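Block laying (pastime)

Block laying is a table game from the mill town of Clutville, in which players set plain pieces of wood end to end in a line until someone loses patience. It has 12 written rules, of which 8 concern the table.

The game is thought to have begun among sawmill hands, who had plenty of offcuts and long lunch breaks. Rival claims from nearby Drivivville, where the same game is called "ends," rest mainly on the loudness of the people making them. 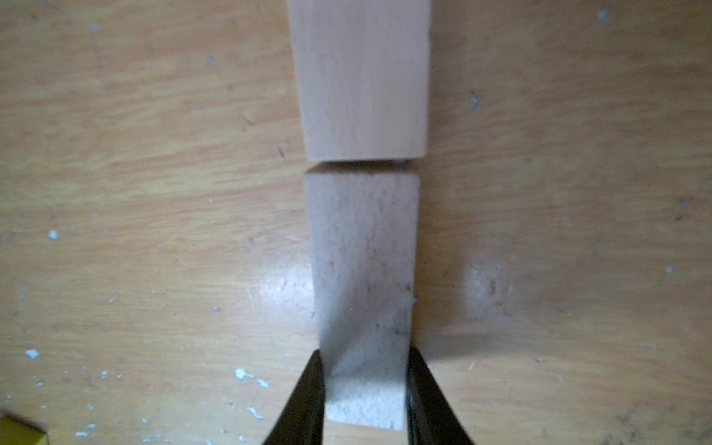
Vol. 3, No. 2

Play is simple. Each player adds one block to the line, leaving a gap narrow enough to satisfy the judge, who is usually the person who owns the table. Paint and varnish are banned. Sanding is allowed, though frowned on in Drivivville, where splinters are considered part of the sport.

The main event is the Londoño Cup, held each September in Clutville's old feed store. The longest line on record there used 220 blocks and went out the back door, which led to the rule about doors. Flevent, a maker of shelving, sponsored the cup for two seasons and then went back to shelving.

See also: Dominoes; Offcut; Lunch break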